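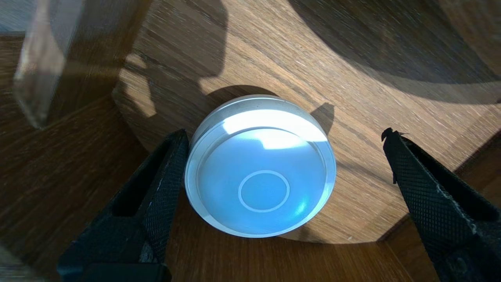

What I Brought Home From the Zustel Open House (Almost Nothing!)

April 30, 2020

I've been meaning to write up my January trip to Zustel for ages, and now that I'm home all day looking at my own closets, I finally have no excuse.

Zustel, if you haven't run into the name, is a reuse center. People drop off the things they no longer want, the staff sort them, and whatever is still good goes back out the door to somebody who can use it. Once a year they open up the back half of the building and let people like me wander through the sorting rooms. I signed up the minute I saw the notice, because I spend my working life telling people to let go of things and I'd never once followed a box past the drop-off door.

I got there early and had a coffee in the car (it was freezing) and then joined a group of 8 at the side entrance. Dumisani Rampersad took us around. He talks fast and walks faster, and I filled four pages of my notebook before we'd left the first hallway.

The number that stuck with me was 3,000. That's how many bags and boxes came in during the first part of January alone, right after the holidays. Dumisani said the January pile is always the biggest and always the strangest, a mix of brand-new gifts with the tags still on and things that had clearly been sitting in a basement since the house was built. You can guess which ones people felt guiltier about. The gifts, every time! I hear it from my own clients constantly. A scarf from an aunt can hold a person hostage for ten years.
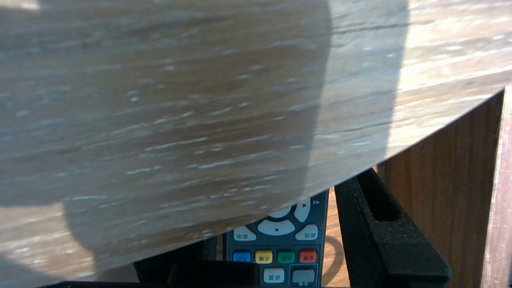 The sorting rooms

There are three of them, and I loved the middle one best. The first room is a quick yes or no, and it goes so fast that I felt a little dizzy watching. The middle room is where they slow down. Everything gets opened, shaken out, plugged in if it has a plug, and matched up with its missing parts if they can be found. They keep a wall of drawers for lids, knobs, cords and game pieces, and I could have stayed there until closing. I asked how often a stray lid meets its pot again and was told "more than you'd think, less than we'd like."

The third room is paper and photographs, and it was much quieter. When they find family pictures or letters tucked in a book or at the bottom of a suitcase, they set them aside and try to call the donor. I got a bit teary in there, I'll admit. If you take one tip from this post, please check the pockets, the books and the backs of drawers before you donate. It takes a few minutes and it saves somebody a lot of phone calls.

The talk

After the tour we sat down for a session run by Wollis, a small outfit that teaches a method they call the Naidoo shelf. You pick one shelf, and it gets to hold anything you can't decide about. When the shelf is full, something has to leave before anything new goes on. No deadlines, no piles on the bed, no crying on the floor at midnight surrounded by sweaters (been there).

I went in skeptical. I've seen a lot of methods come and go, and most of them work fine for the person who made them up. But I tried this one when I got home and I'm still doing it. My shelf is the top one in the hall closet, and right now it has a bread machine, a stack of sheet music and one roller skate on it. I know. The skate is staying until I find the other one.

They also handed out the Pomeo worksheet, a single page where you write down what comes into your house for a month. I did mine in January and got to 70 before I gave up, and I'm someone who thinks she doesn't shop. A woman in our group had done hers for a whole year and had 1,020 lines on it. She'd brought it with her, folded up in her purse, and it went around the whole table.

What I'd do differently

I'd eat first, because the snack table was pretzels and that was it. I'd wear warmer socks. And I'd leave my tote bag in the car, because the shop is right by the exit and it's very hard to walk past a shelf of old mixing bowls when you have an empty bag on your arm. I bought one bowl. It's blue, I use it every day, and I gave away two to make room.

Drop-offs are on hold for now, so if you're clearing out while you're stuck at home, just box things up, label the boxes and put them somewhere you won't trip over them.
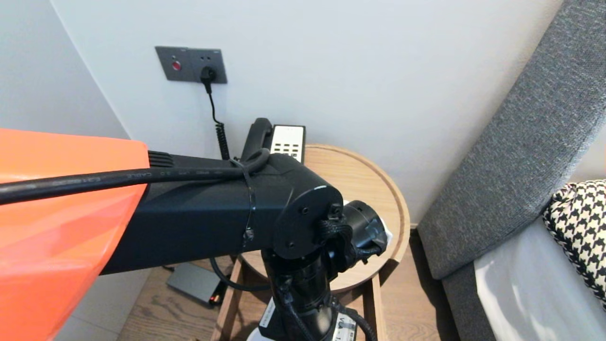 Dumisani Rampersad wrote to me after reading a draft of this and asked me to add that labels should go on the side of the box, never the top, since the boxes get stacked as soon as they come in. He'd also like everyone to stop taping lamp shades to lamps. The tape takes the finish off, and they end up having to toss the shade.

I have taped many a shade to many a lamp. Sorry, Dumisani!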